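Workshop Notebook, Textiles and Small Objects
Entry for Thursday, begun 9:40 a.m.
Kept by: Patricio Ortuño
Job reference: 2307

Continued from the previous entry. The mixed jewelry from the Cludthorpe house has now been taken out of its bag and laid on the bed in the back bedroom. The dining table was considered first and rejected. Its surface is hard and slightly bowed, and beads that come off a worn cord travel a long way on it. The bed gives enough under the hand to hold a bead where it falls, and the large striped cloth spread over the floral sheet has a soft face on which small pieces stay put.

The pieces were not separated before being set down. It is the practice of this workshop to record a tangle as a tangle, and to begin separation only after the order of work has been agreed. The order agreed this morning is as follows.

The green bangle comes first. It is rigid and has no cord, so it can be lifted clear with no risk to the strung pieces, provided that nothing is looped through it. The brown and reddish-brown beaded bracelets come last. They form the bulk of the heap, and it is not yet clear where one ends and the next begins. The larger yellow beads lying among them may belong to the same strings or to a separate piece. No judgment will be entered until the cords have been followed by hand from end to end.

Between these two stages come the lighter pieces, namely the multicolored bracelet of round translucent beads and the pale aqua bracelet under it.
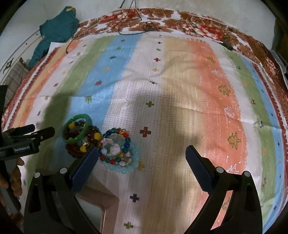 Attention must also be given to the pink group. The large carved bead in pale pink and white, together with the pale pink flower-shaped beads, should go into a dish of its own as soon as it is free. Carved surfaces collect dust and skin oil in the recesses, and a soft dry brush is to be used before any damp cloth. The round milky bead is to be kept with this group for the time being. Colleagues are asked not to assume that it is glass. The same caution applies to the clear and gold-toned bead, where any finish could be lifted by rubbing.

Method for separation, as used on the Molmont job and repeated here without change:

Work from the outside of the heap toward the middle. Support the bead next to the cord and never pull on the cord itself. If a loop resists, stop, turn the whole group, and approach from the other side. A loose bead goes directly into a dish with a written slip, even where its place on the string appears obvious.

11:15 a.m. Cord was discussed by telephone with the Yadav shop. They can supply elastic cord in the two thinner gauges at once. The thicker gauge, which would suit the brown bracelets if they prove to be on elastic, must be ordered. I have asked that 5 meters be set aside and have made no commitment beyond that. Restringing is not part of the present instruction, and the family has asked only for cleaning, sorting and a written list.

A note on the list. The form in the Flader binder, page 19, has a single line for each object and no space for beads of uncertain origin. I propose that uncertain beads be entered on a separate sheet, headed with the job reference, and that the sheet be attached behind the form. This was done informally on the last occasion and the sheet was mislaid for most of August. It should be stapled.

2:30 p.m. Storage. Shallow trays with a felt lining have been brought up from shelf 143. The lining in one is worn through at a corner and that tray is to be held back for repair. Bracelets are to be laid flat in the trays and not hung, as hanging puts the full weight of the beads on one point of the cord.

Outstanding: confirm with the family whether pieces that match are to be kept as sets; obtain more paper slips; wash the striped cloth by hand, in cool water, when the work is finished.

P. Ortuño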